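Talks > Plovcombe Automation Meetup > February session > Speaker notes

Last updated: Friday

Comparing two grippers on the same arm: what we changed, what we measured
Speaker: Grímur Hjaltadóttir. Bench work with Vinh Mai.

Slide 1. Title
Say name, say Nandska, move on. Questions at the end, except for units and definitions, which can be asked at any point.

Slide 2. The question
We had one arm and two grippers. The first is the Jasura parallel jaw we have used for years. The second is the Tạ multi-fingered hand. The task is picking bars out of a shallow metal bin. We wanted to know which gripper gives more clean lifts per session with the same controller, the same camera position and the same person on the stop button.

A clean lift is defined as: bar leaves the floor plate, clears the wall, is held until the arm reaches the drop point. Anything else is a fail. A bar that is lifted, slips and is caught again is a fail. Expect an objection to this. The answer is that the downstream fixture needs a known grip position, and a bar that has slipped no longer has one.

Slide 3. Set-up
Point at the arm first, then the bin. The bin walls slope outwards, which matters for slide 6. Mention that the bin is held at the rear by bar clamps. In the first week it was not clamped and those results were thrown away.
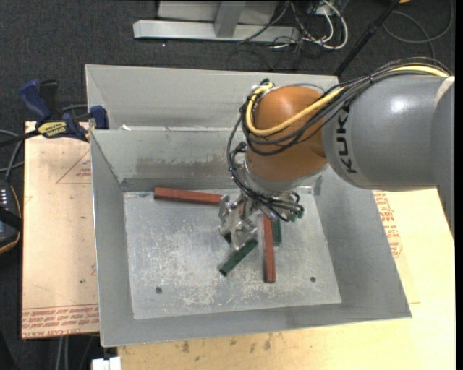
Fig. 1. Multi-fingered gripper over the bars, KUKA arm, clamped sheet-metal bin.

Two bar colours, reddish-brown and dark green. Colour is only used by the camera side to tell bars apart in the log. Do not get drawn into lighting here. There is a backup slide.

Cable routing: the bundle runs along the upper link and over the wrist joint. With the Tạ hand there are extra thin wires at the base. We limited wrist rotation for both grippers to the range that the hand's wiring allows. This costs the parallel jaw some approaches it could otherwise use. Say so before somebody asks.

Slide 4. Trials
138 attempts per gripper. Bars were re-laid by hand between attempts from a printed list of layouts, same list for both. Vinh laid the bars, I ran the controller. We swapped roles once and saw no change in the results.

Arm speed was fixed at 60 per cent of the programmed maximum. Finger closing speed was left at each maker's default. This is a weakness in the comparison. Tuning both would have taken longer than the trials.

Slide 5. Results
Read the table row by row. Do not read every cell.

Isolated bars: no useful difference. Both grippers are good enough and the parallel jaw is quicker to close.

Bars touching side by side: the multi-fingered hand did better. It had 17 more clean lifts than the jaw over the full set, and nearly all of the gap comes from this row.

Crossed bars: both poor. The hand tends to collect two bars. The jaw tends to push the lower bar along the floor plate.

Slide 6. Failure types
Wall contact. The planner treats the walls as vertical, so near the edges it rejects approaches that would be safe. Same effect on both grippers. The fix is a proper model of the bin, now done, not included in these figures.

Finger tip contact with the floor plate. Hand only. Caused by the closing arc: the tips go lower part way through the close than at the start. We added a height offset of 3 mm after the pilot runs and kept it for all counted trials. PAUSE HERE, people write this down.

Loose fixings. Hand only. The linkages are exposed and held with small screws. Check them at the start of every session. The jaw needed no attention during the trials.

Slide 7. Controller notes
Position control throughout. The hand offers a current limit, which we set once and left. The jaw reports width at close, and that is a very useful signal: zero width means a missed pick and the arm can retry at once. On the hand we had to infer a miss from joint positions, and the threshold was fiddly. Changeover between grippers takes up to half an hour including the tool frame check. Skip the tool frame check and the first few picks are wasted.

Slide 8. What we are using now
Jaw for sorted stock. Hand for mixed bins where bars lie against each other. We have not bought a tool changer. The case for one depends on how often the stock type changes in a shift, and we do not have that number yet.

Slide 9. Next
Repeat with the new bin model. Repeat with tuned closing speeds. Crossed bars need a nudge move before the pick; Vinh has a first version running on the jaw only.

Backup A: lighting and glare on the floor plate.
Backup B: layout list.
Backup C: current limit settings for the hand.

If time is short drop slide 7 and go straight to 8.

3 comments | 17 shares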